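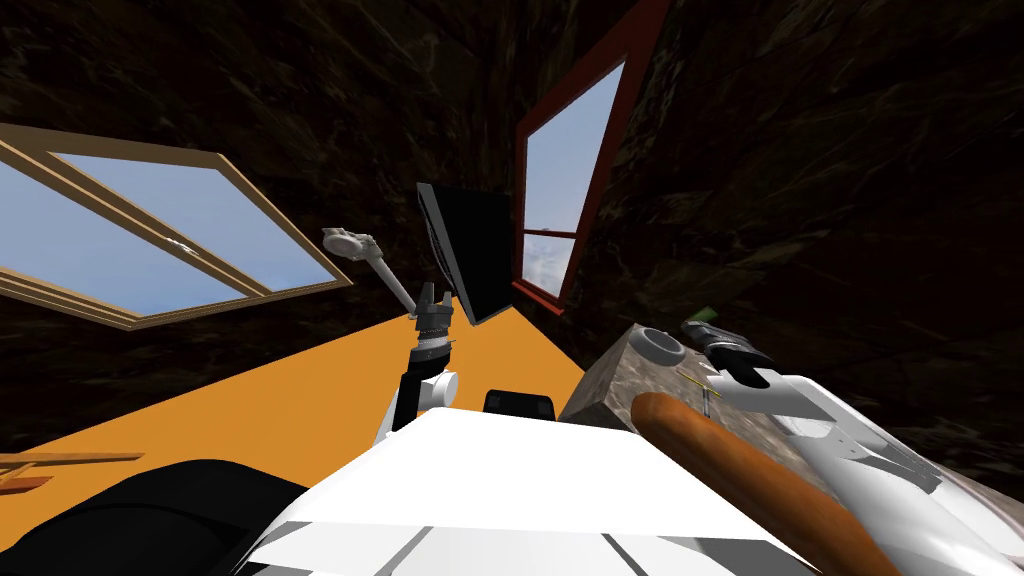 Workshop notebook, p. 161

Sunday, September 25, 2022

Lamgate headset, second unit. Same complaint as the first: voices in stereo fine, but with the virtual surround on, anything meant to come from the front center sits a little to the right and seems to be inside the head. Kamrul heard it on Friday with no prompting. I hear it too, less than he does.

Started with the easy stuff. Swapped the cups left for right on my head. The offset moved to the left. So it is in the headset or the dongle and not my ears. Swapped the Lamgate dongle for the Buludero one, same thing. Put the Lamgate dongle on the old reference pair, no offset. That leaves the headset.

Pads next. Pulled both and put them side by side on the bench. Right pad foam is softer and the ring on that side had come out of its groove at the bottom, so there was a gap. Reseated it. Measured again on the coupler, five placements per side, averaged by hand in the green spreadsheet.

Before reseating: right side down below 200 Hz, and a bump above it.
After reseating: bass comes back, bump mostly gone, still a small mismatch in the upper mids.

Offset is smaller with the pad seated but not gone. Imad says it's gone. I would like somebody who hasn't been listening to it all week to try. Ask Uzma.

Opened the right cup. Four screws under the pad, two short two long, long ones go at the top (I had them wrong on the first unit and the shell creaked). Driver looks fine. The damping paper behind it has a fold in one corner. Flattened it, taped the edge, closed up. No change I can hear. Coupler trace moved a hair but within what I get from taking the thing off and putting it back on, so I am not counting it.

Renderer settings for the listening checks, so the next person gets the same thing:
Hernska build 672, headphone profile off, room on, distance short
bass boost off in the Lamgate software as well (it turns itself back on after a firmware update, check every time)
source is the pink noise walk, then the speech clip, then the door slam
level set by the noise clip and left alone after that

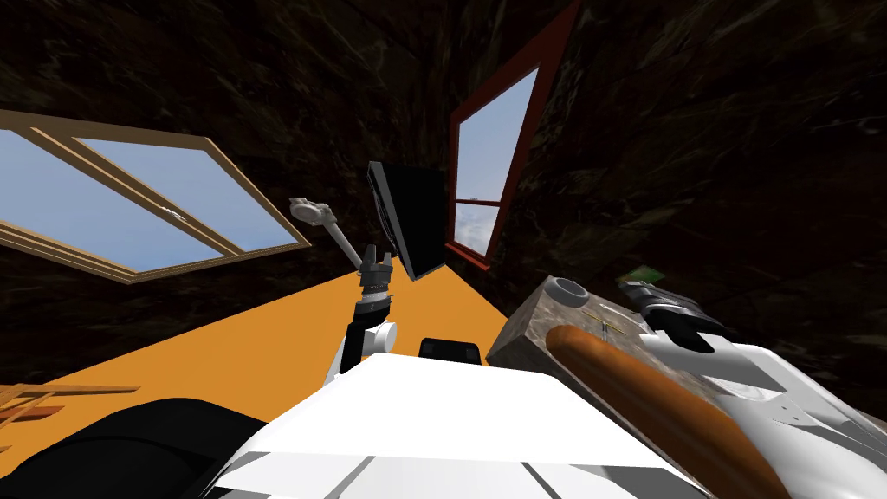 The room model in Hernska still bothers me. With the room set to "medium" the speech clip picks up a tail that sounds the same whatever surface you choose, and the surface list is short: carpet, drywall, wood, stone. Picked stone and expected a bright slap off the walls. Got a slightly duller version of drywall. If the walls are dark veined marble with a big tan-framed window on one side and a tall narrow red one farther along, I'd expect the glass and the stone to both come back hard in the top end, and I'd expect a room like that to make the front center image worse, with all those early reflections. Hernska has no setting for glass at all. Wrote to Nkechi to ask whether the surface choice is hooked up in this build or just in the menu.

Turned the room off for the rest of the day. Front center is easier to judge without it, but it collapses into the head more, so the offset and the in-head problem need to be tested apart. Should have done that from the start.

Tried a delay on the right channel by hand, in steps of 20 microseconds. The image moves toward the middle with the first step and a second step takes it past. That does not fit a plain level mismatch. Possible the right channel is getting there early somewhere in the headset's own processing. Wired mode skips that processing. Cable for wired mode is in Ikechukwu's bag, he is back Tuesday.

Head size thing, from Imad: the surround profile assumes one head and mine is big. True, but that would be the same on both sides.

Battery note: unit two gave up partway through the delay test with the meter still showing half. Unit one did that in June. The light goes from green to off with no red. Log it with Ogbonna when the pads go back, they will want the serial from inside the left cup, the sticker on the box does not match.

To do
wired mode, both units, room off
new right pad from Ogbonna, ask for a matched pair
repeat coupler runs with the pads swapped side to side
Uzma to listen cold, don't tell her which side
first unit: check for the same fold in the damping paper
spare coupler mic is drifting, up to a dB since the last calibration, don't use it for left/right comparisons

Left the bench as is. Unit two is on charge by the scope.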